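Slow Days on the Trornton Coast

By Shalini Maurya
2020-08-15

The ferry to Cornthorpe leaves in the morning and it does not wait. I learned this on my first visit, when I was standing at the ticket window with my coffee and saw it go. The next one was after lunch, so I walked along the harbour of Trornton, ate a very good fish sandwich, and began my holiday there instead.

Most travellers come to this coast for the cycling. The old railway line between the harbour and the lighthouse was turned into a gravel path, 59 kilometres in length, and it is almost flat the whole way. I am not a strong cyclist. I divided it over four days and was never in a hurry. In March the wind comes strongly from the sea, so it is better to start at the lighthouse and have it behind you.

For the nights you can choose between small guest houses and self-catering cottages. I prefer a cottage, as I like to cook and to dry my socks in peace. The kitchens are simple, but the markets in the villages sell bread, smoked trout and a sour apple jam which I have not found in any other place. 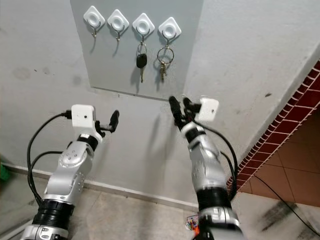 Where to eat

In Cornthorpe, go to Shukla, a family restaurant with seven tables behind the post office. The menu changes with the boats. I had mussels in a yellow curry, and then I had them again the next evening. Please book ahead, because walkers fill the room quickly after sunset.

Further along the path, the Umasell bakery opens at six and sells cardamom buns from a side window. Bring coins. The machine for cards was out of order both times I stopped.

Beyond the path

If your legs allow it, leave the bicycle for one day and climb to the heather plateau. The trail begins beside the chapel and rises 1000 metres, with a steep part near the end where I used my hands. From the top I could see the lighthouse and a grey line of rain which was coming towards me. I was wet to the skin before I reached the chapel again.

Bicycle rental in Trornton is 10 dollars a day, helmet included. Ask for the wider tires.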